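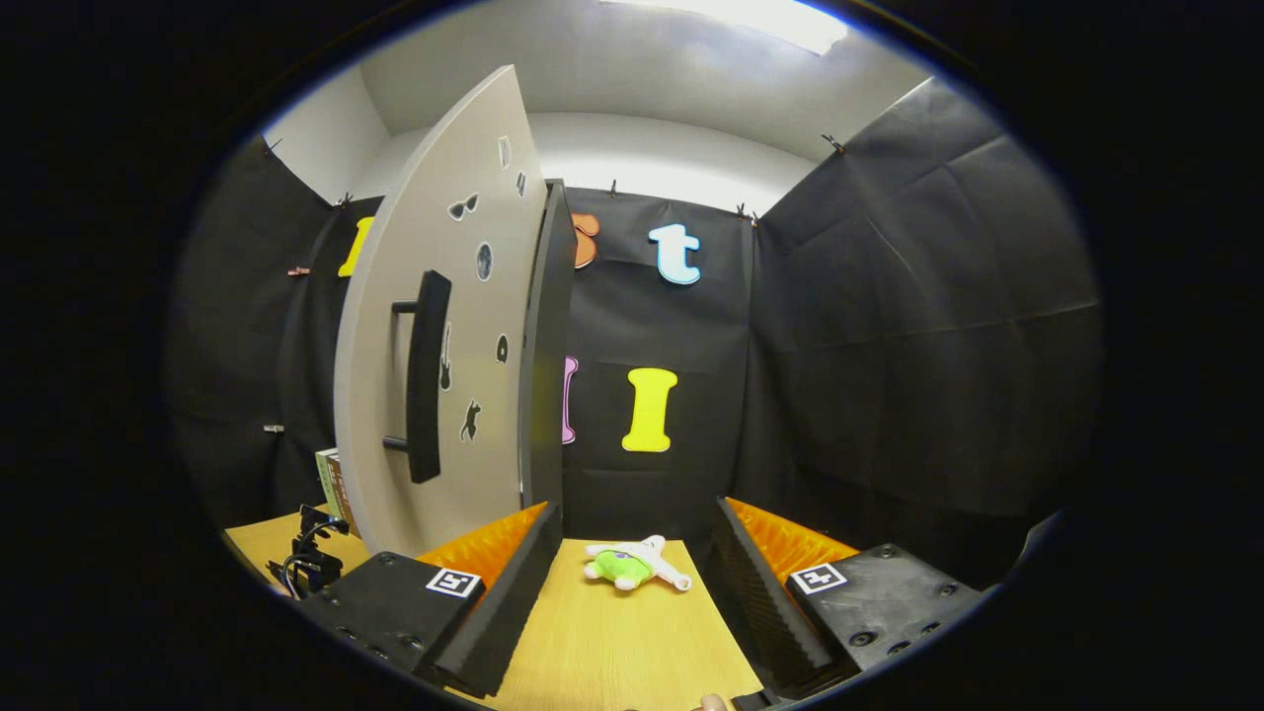 Subject: Re: [grippers] ridged pads or smooth?
Date: Tuesday, September 8, 2026

Jingyi Wei wrote:

> Has anyone run the ridged foam against the smooth rubber on soft objects? Gollau swears by the rubber. I have 37 pads of it in a drawer and would like to be told I was right to buy them.

Sorry, Jingyi. I can tell you the rubber is lovely on mugs.

We did 80 picks with each on the Hundale hand-held, all soft toys, same table, same two people taking turns. The orange ridged pads dropped the toy four times. The rubber dropped it 19 times, mostly by the ear, and once across the room.

Before you bin the drawer, some grumbles about the foam:

- It squashes. After a day's use the fingers no longer meet where the controller thinks they meet, so redo the zero every morning. I forgot on the second day and spent lunch blaming the Kang firmware, to which I have apologised.
- The ridges collect fluff. Plush toys are made of fluff. You see the difficulty.
- Swapping pads means taking the fingers off their mounting blocks. If you nudge a block, check its marker is still square before you record anything. Ours wasn't, and 70 picks went in the bin.

On the camera: the wide lens is worth the bendy edges. With the old narrow one we lost sight of both markers whenever the fingers opened fully. The Zomby tracker copes with the curve as long as you calibrate with the lens it will be using, a point the manual saves for its appendix.

Black cloth round the table has helped too, though I'd turn the overhead light down if yours lets you. Ours has two settings, off and interrogation.

I haven't tried either pad on anything over 200 grams. If you do the heavy stuff with the rubber, I'll do it with the foam and we can swap logs.

Could you post me six of yours? The fluff has won here.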